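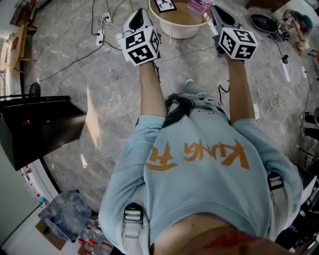
Section 4: Setting up the shared family calendar

OK, so by now you've got Bandara installed and you've made yourself an account (if you haven't, go back to Section 2 and come find me later). Now we get to the part I built the whole app for! My household ran on sticky notes and shouting until I wrote this thing, and the shared calendar is still the bit I use every single day.

Grab your phone and the computer you used in Section 3. You'll want both.

4.1 Make the calendar

1. Open Bandara on the computer and click Calendars in the left-hand menu.
2. Click New, then Shared. Don't pick Personal – you can't switch it over afterward, and you'd have to start again.
3. Type a name. Mine is "Everybody", but call it whatever you like, up to 30 characters, spaces included.
4. Choose your time zone. Bandara guesses from your computer, and it guesses wrong if you've been traveling, so give it a look.
5. Click Save. The new calendar shows up at the bottom of the list with a gray dot next to it.

Note: The gray dot means you're the only member so far. It turns green when a second person joins.

4.2 Invite people

1. Click the name of the calendar, then Members.
2. Type in an email address and pick what that person can do. View lets them look. Edit lets them add and change things. Owner lets them do everything, including delete the whole calendar, so go easy with that one.
3. Click Send.
4. Repeat for everybody else.

The invitation is good for 2 days. If it runs out, click Resend next to the name and a fresh one goes out (the old link stops working right away, so tell them to use the newer email).

Caution: If you make somebody else an Owner, they can remove you. Siamak Naseri wrote to me after his teenager did this to him, and I had no way to undo it from my end. I've since added a confirmation box, but it only asks once.

4.3 Put it on your phone

1. On the phone, open Bandara and sign in with the same email you used on the computer.
2. Tap the three lines at the top left, then Sync.
3. Turn on the switch beside your new calendar.
4. Leave the app open until the little wheel stops. A brand new calendar takes a few seconds. A big one takes a good while longer, and I'd do it on Wi-Fi.

If you see "Calendar not found", sign out and back in. If you still see it, check for a stray space at the end of your email address. Phone keyboards love to add one!

4.4 Bring in your old calendar

Skip this if you're starting fresh. If you've got years of dentist visits and birthdays somewhere else, export them as an .ics file first (Appendix B has the steps for the usual programs), and then:

1. On the computer, click Calendars, then Import.
2. Pick your file.
3. Choose which Bandara calendar the events should land in.
4. Click Preview and scroll through it. I mean it, please scroll through it.
5. Click Import.

The limit is 3,000 events per file. My own came to 2,668, so I squeaked in, but if yours is bigger you'll need to export it one year at a time and import the pieces separately.

Caution: Importing the same file twice gives you two of everything. There's an Undo Import button at the top of the page, but it disappears once you close the window.

Note: Repeating events with no end date used to come in as a single event. That was fixed in the July update, thanks to a very patient bug report from Meenakshi Shakya. If your birthdays only show up once, update the app, delete the import and run it again.

4.5 Colors and reminders

Each member gets a color when they join. To change yours, click your initials, then Color. You can't change anyone else's, even as Owner (I tried it the other way for a while and it started fights).

Reminders are off to begin with. Turn them on under Settings, then Reminders, and set them separately on each device. I keep mine on the phone only – having the computer chime at the same time drives me up the wall.

Section 5 covers shopping lists.

Last updated December 10, 2022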